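Print this message | E-mail this message to a friend

Re: [homearm] Shoulder joint still sagging, and what do you all use for pick tests?

From: Elli Kiiskinen
To: homearm list

Nadège Joly wrote:

> Hi all, the arm is finally bolted down but the shoulder drops
> a little every time I cut holding current. With the forearm
> straight out it's worse. I've swapped the belt once already.
> Is this a belt problem or a me problem?
>
> Also, what are people putting in front of theirs for pick
> tests? I've been using wooden blocks and I'm bored silly.
>
> Nadège

Hi Nadège,

Sounds like my May, all of it! I went through two belts before I looked at the pulley, and the grub screw had been chewing a nice little groove into the shaft the whole time. Pull the cover off and mark the pulley and the shaft with one line of paint pen, then run the joint up and down a bunch. If the line splits you've found it. If it doesn't, then yeah, you probably just don't have enough counterspring. Mine sags too with the forearm out, and I only got it tolerable by moving the elbow motor back 42 mm so it sits behind the shoulder axis. Ugly as sin but it holds.

What are you running for a driver board? I'm still on the Skavetti one (the old revision with the screw terminals) and it gets pretty toasty if I leave holding current at 70 percent. I dropped it to 30 when the arm is parked and let it rest on a foam block, so there's nothing to sag.

On pick tests, I gave up on blocks ages ago. They're too easy, and you end up tuning everything for blocks. I just raid the house now. Soft stuff, flat stuff, things with lids, whatever is lying around. I put a waffle-knit cloth over the table first, which I picked up from somebody in the Godport group, and I'd really recommend it. Hard shiny tabletops gave my depth camera fits. 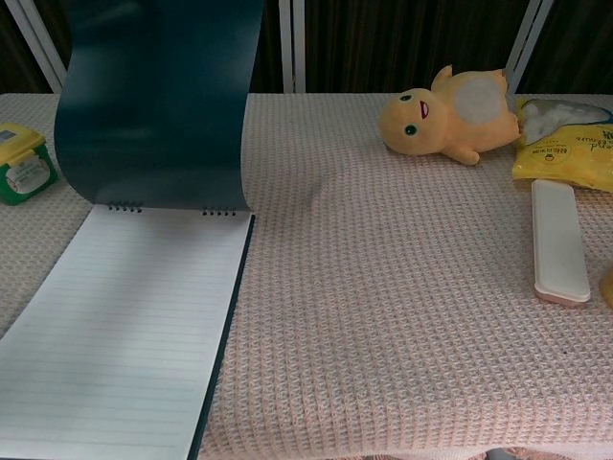

The spiral notebook is the one that beats me every time. Fingers come in from above, catch the cover, and now the cover is up and the depth map has a big curved wall in it that wasn't there when the plan was made. I've started replanning after each contact, slow but less crashy. The plush toy I can get on most tries as long as I go for the middle of the body and stay off the head. Crinkly plastic packages are a coin flip. The film slides over whatever is inside and the gripper thinks it has a good hold until it lifts.

I log all of it in a spreadsheet, 408 attempts so far, and I'd be happy to send it over if you want something to compare against. Fair warning, my notes column is mostly swearing.

One more thing on fingers. The Royer pads everyone likes are fine but they pick up lint off cloth like crazy, so if you do go the cloth route keep a damp rag handy. I cut some strips from an old bike tube and they grip almost as well. Glue them with contact cement and leave them overnight (I didn't, the first time, and one ended up stuck to the table leg).

Let me know what the paint line does! And did you ever get the Trullarach firmware to home the wrist without that little twitch? Mine still does it.

Elli

Contact the list owner | Copyright remains with the individual posters | Back to top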